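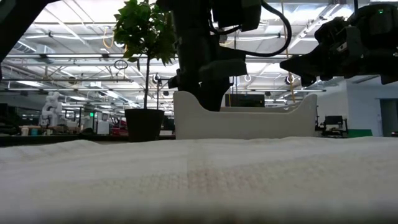
Ticket 1645: Rosa-beiger Streifen quer über der weißen Tischdecke

Erstellt am: 14. August 2020
Erstellt von: Siu-fong Tsai
Bereich: Heimtextilien, Tischwäsche
Artikel: Tischdecke Druvberg, weiß, strukturiert
Status: gelöst (mit Rest, siehe unten)

Worum es geht

Hallo liebes Nadatia-Team, ich hoffe, ich bin hier richtig, das Formular wollte unbedingt eine Kategorie und »Streifen« gab es nicht. Ich habe im Juni bei euch die weiße Druvberg bestellt, die mit der feinen, leicht huckeligen Webstruktur, und bin eigentlich sehr glücklich damit. Sie liegt auf dem langen Tisch bei uns, darauf steht die weiße geschwungene Schale (die mit der U-förmigen Mulde, ich liebe sie sehr), und links dahinter der Baum im schwarzen Topf. Alles wunderbar, wenn da nicht dieses Band wäre. Es ist ganz blass, so zwischen Rosa und Beige, und läuft ziemlich waagerecht mitten durch die Decke. Auf dem Foto kommt es ganz gut raus, finde ich. Die Knicke sieht man auch, die stören mich aber weniger.

Meine Frage: Gehört das so? In der Produktbeschreibung steht nur »weiß«. Und wenn es nicht so gehört, wie bekomme ich es raus, ohne die Struktur platt zu machen?

Was ich schon versucht habe, bevor ich euch geschrieben habe

1. Decke umgedreht. Der Streifen ist auf der Rückseite auch zu sehen, aber schwächer. Das fand ich schon mal interessant, ein eingewebter Streifen müsste doch auf beiden Seiten gleich kräftig sein? Ich bin aber keine Weberin.

2. Decke um ein Stück verschoben. Ich dachte kurz, es wäre irgendein Lichtreflex. Der Streifen ist brav mitgewandert, also ist er im Stoff.

3. Mit einem feuchten weißen Lappen getupft. Auf dem Lappen war nichts. Auf der Decke hat sich auch nichts geändert.

4. Bei 60 Grad gewaschen, mit normalem Vollwaschmittel. Danach war er noch da. Vielleicht eine Spur heller, vielleicht habe ich mir das auch nur gewünscht.

Gebügelt habe ich danach nicht, ich hatte Angst um die Struktur. Daher die Längs- und Querfalten.

Antwort von Ferhat Öztürkmen, Nadatia Kundenservice

Guten Tag Frau Tsai, vielen Dank für die ausführliche Beschreibung. Die Druvberg in Weiß hat kein Farbband, ein Streifen gehört also nicht zum Muster. Können Sie uns bitte noch sagen, ob die Decke nach der Lieferung längere Zeit gefaltet lag, und ob sie dabei in der Banderole war? Bitte bis auf Weiteres nicht bügeln und nicht in den Trockner geben. Hitze kann eine Verfärbung fixieren.

Nachtrag von mir

Oh, die Banderole! Ja, die Decke lag nach der Lieferung erst mal ein paar Wochen im Schrank, und zwar genau so, wie sie gekommen ist, mit diesem breiten lachsfarbenen Pappstreifen drumherum. Im Schrank an der Außenwand, da ist es im Sommer nach dem Lüften manchmal ein bisschen klamm. Ich habe die Banderole sogar noch (ich hebe so etwas auf, man weiß ja nie) und gerade danebengehalten: Die Breite passt! Nur dass der Streifen auf der Decke durchgeht, hat mich verwirrt, aber klar, wenn man sie längs zusammengelegt hat und die Pappe rundherum geht, dann kommt beim Auffalten eben ein langes Band raus. Ich habe das mit einem Geschirrtuch nachgefaltet, Sinan hat zugeschaut und mich für leicht verrückt erklärt.

Trockner habe ich keinen, das wäre also geklärt.

Antwort von Ferhat Öztürkmen

Danke, das hilft uns sehr. Dann gehen wir von Farbe aus der Pappe aus, die über die Feuchtigkeit in den Stoff gezogen ist. Bitte gehen Sie so vor:

– Sauerstoffbleiche auf Pulverbasis für Weißwäsche verwenden, bitte keine Chlorbleiche.
– Pulver in warmem Wasser vollständig auflösen, bevor die Decke hineinkommt.
– Die ganze Decke einlegen, sonst gibt es später einen Rand um die behandelte Stelle.
– Über Nacht einweichen, gründlich spülen, dann wie gewohnt waschen.
– Hängend trocknen und erst danach beurteilen, ob noch etwas zu sehen ist.

Wenn der Streifen nach zwei Durchgängen unverändert ist, tauschen wir die Decke um.

Protokoll Durchgang eins

Badewanne geputzt, warmes Wasser rein, Pulver rein, gerührt mit dem Stiel vom Kochlöffel. Decke rein. Natürlich schwimmt das Ding! Ich habe zwei Suppenteller draufgelegt, damit sie unten bleibt. (Die Schale hätte farblich besser gepasst, aber die darf nicht in die Wanne.) Morgens war das Wasser ganz leicht gelblich, was ich als gutes Zeichen genommen habe. Gespült, gewaschen, über die Leine gehängt, mit den Händen glattgestrichen.

Ergebnis: deutlich heller. Vom Tischende aus sieht man das Band nicht mehr, wenn man direkt davorsteht schon noch.

Protokoll Durchgang zwei

Alles noch mal genauso, nur mit frischem Pulver und diesmal drei Suppentellern. Und ich habe die Decke beim Einlegen anders herum gefaltet, damit der Streifen nicht wieder genau innen liegt. Ob das etwas gebracht hat, weiß ich nicht, es kam mir logisch vor.

Ergebnis: fast weg. Bei Tageslicht von der Seite ahne ich noch etwas, aber ich weiß ja auch genau, wo ich suchen muss. Yamuna D'Souza von nebenan habe ich ohne Vorwarnung gefragt, ob ihr an der Decke etwas auffällt, und sie meinte: »Falten.«

Womit wir bei den Falten wären — darf ich die jetzt bügeln?

Antwort von Ferhat Öztürkmen

Das freut uns! Ja, jetzt dürfen Sie bügeln. Bitte von links, auf mittlerer Stufe, mit einem Frotteehandtuch darunter, dann bleibt die Oberfläche erhalten. Noch leicht feucht geht es am besten. Möchten Sie trotzdem einen Umtausch?

Letzter Nachtrag von mir

Gebügelt, mit Handtuch drunter, die Struktur ist noch da! Ein Längsknick ist hartnäckig, der darf bleiben. Umtauschen möchte ich nicht, dafür habe ich jetzt zu viel Zeit mit dieser Decke in der Badewanne verbracht. Eine Bitte hätte ich aber: Könntet ihr die Banderole in Weiß machen oder wenigstens auf die Packung schreiben, dass sie vor dem Einlagern abgenommen werden soll? Ich habe hier noch die Servietten von euch liegen, gleiche Pappe, gleiche Farbe, und die habe ich vorhin sofort ausgepackt.

Interner Vermerk, S. Hegde

Hinweis zur Banderole an den Einkauf weitergegeben. Pflegehinweis im Shop ergänzt: »Banderole vor dem Lagern entfernen.« Ticket auf Wunsch der Kundin ohne Umtausch geschlossen.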